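Loltwood blocks – readme

Last edited July 31, 2019. Notes for anyone downloading, printing or passing on the block set. Written fast, sorry for the state of it. Questions to Nuria Sarmiento.

What it is

A set of chunky blocks that go together. Some have slots or openings, some go into them. The green U and the purple base are the two most people come for, so most of this file is about those. The rest of the set (brown block, dark grey block, odds and ends) gets a short bit further down.

Started as a shelf puzzle for the Rivas toy library. Got bigger. Now it's used for sorting trays, fitting practice, fidgeting, and holding doors open in one case.

What's in the download

models – one file per part, plus the old versions
colours – plain text list, which part is which colour
cards – printable task cards, two to a page
pictures – 2,551 photos of the parts on and off the table
log – the sheet where fits and misfits get written down
readme – you're in it

No installer, nothing to run. Unzip and go. If your unzip tool moans about long file names, put the folder nearer the top of your drive and try again.

The green U

Two arms, solid across the bottom, gap between. Printed in one go, matt green. Stands up on its own with the opening at the top, which is how the cards want it unless the card says otherwise.

Pick it up by the arms or from inside the gap. Both work. Fingers round the bottom is a pain as that's the end you want to put down on something.

Don't sand the outside faces. Sand the bottom edge if you must, lightly, and write it in the log.

The purple base

Wide flat slab, rectangular slot in the top. Sits on the table and stays there. The purple looks bluer on top than on the front in most light, so please stop sending me messages saying two spools were used. One spool. Plestine violet, the cheap one.

Print it flat. You will get faint diagonal lines over the top face, that's the fill pattern of the top layer and it's fine. Leave them.

Card one, U over base

Base square on to you. U upright, opening up. Bring it over the slot, stop just above, line up, then lower. The stop matters. People who go straight down catch the rim and blame the print.

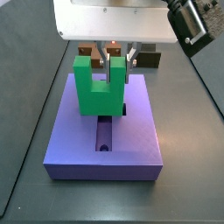
Peter's lot at Evanex do it without the stop, just slide the U along the top till it drops, and they reckon it's quicker and much easier for small hands. Wears the edge of the slot though, they did admit that, and they've reprinted their base already.

Fair enough. Slide method is allowed, put an S in the log next to the try so we can tell them apart. Card stays as it is for now.

If the U will not go in: check for a blob on the bottom edge first. Then check for fluff in the slot. Then turn the U round, back to front, and try again. Only after all that reach for the sandpaper.

Other cards

Card two – take the U back out and stand it on the table. Sounds like nothing. Is the one that gets skipped most, then the U ends up lying on its side and the next person starts from the wrong place.

Card three – line up. Everything in a row, tall ones at the back.

Card four – swap. Move one block without knocking its neighbour. Leave a bit of space the first few goes, then close it up.

Card five – free play, no log needed.

There was a card six. Dropped it in July, too fiddly.

The rest of the blocks

Brown one. Rectangular, wood-look finish, opening in the top and a round hole in the end. Turn it so the hole faces the way the card shows, people keep putting it backwards and then card three doesn't match.

Dark grey one. Plain use, mostly a neighbour for card four. Shows every greasy thumb so wipe it.

Purple base as above.

Any of these can go on the table with the green U or stay in the box. A busier table is harder, a bare one is easier. Start bare.
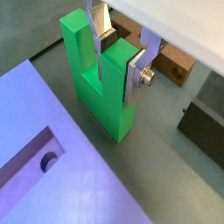 Give each block its own patch of table and keep the patch the same for a whole session. Moving everything about between tries makes the log useless, you can't tell if someone got better or the table got easier. A grey top is good, all the colours show up against it. White is all right. Patterned tablecloth, no.

Printing

Any ordinary printer big enough for the base. Layer height whatever you normally use. No supports on the U if you print it standing, arms up.

Scale 100 per cent for every part. If you shrink one, shrink the lot, otherwise nothing meets. One group printed the U on its own at 70 per cent and it rattled about in the slot like a tooth.

Let the parts cool before pulling them off the bed. The base curls at the corners if you rush it and then it rocks on the table.

Colours are up to you but the cards are drawn in green, purple, brown and dark grey. Change the colours and you'll need to edit the cards. The colours file has a line per part, edit that as well please.

The log

One line per try. Columns are:

date
card
who (initials, or leave blank)
in / not in
S if slid
note

The note column is the useful one. "Stuck at back corner" is good. "Bad" is not. The sheet holds 2,000 lines then the totals at the bottom stop adding up, don't know why, start a new sheet and put a number on the end of the name.

Half-in counts as not in. There was a long arguement about this and it's settled.

Pictures folder

Numbered in the order they were copied over, so do not read anything into the order. Different angles mixed together. Some are the same moment from somewhere else, some aren't. Not sorted by card. If you sort them, send the sorted list back and I'll put it in the next version.

Colours have not been corrected. The green in particular goes from bright to quite dull depending on the angle, same block.

Cleaning and storing

Damp cloth, drop of washing-up liquid, dry properly. No dishwasher, the U will come out with its arms splayed and that's it, bin. Old toothbrush for the slot.

Keep out of hot cars and off the windowsill, same reason.

Box them with the base at the bottom. Don't wedge anything between the arms of the U for travelling, I know it looks like a handy gap.

Known problems

Slot on version 2 of the base is tight at the back edge. Use the current one, the old file is only kept for people who already have the matching U.

Card three drawing has the brown block the wrong way round on the A5 version. A4 is right.

Green U file opens on its side in some slicers. Rotate it so the opening is up.

Log totals, see above.

Spelling in the cards. Yes. On the list.

Not done yet

Yellow part, a lid of sorts for the base. Drawn, not printed.
Bigger version of the whole set for stiff hands – asked for by Rivas, twice now.
Cards in Spanish.
Proper box with dividers, if Plestine ever send the sheet foam.

Using it

Free for schools, libraries, clubs, home. Print as many as you like. Selling them, ask first. If you change a part, give it a new file name so that we don't end up with three different blocks called the same thing agian. Say it came from the Loltwood set and which version you started from.

Sending things back

Fixes, photos, filled-in logs all welcome. One zip, your name in the file name. For a misfit, send a picture of the bottom edge of the U and one of the slot, plus which printer and which spool. Can't do much with "doesn't fit".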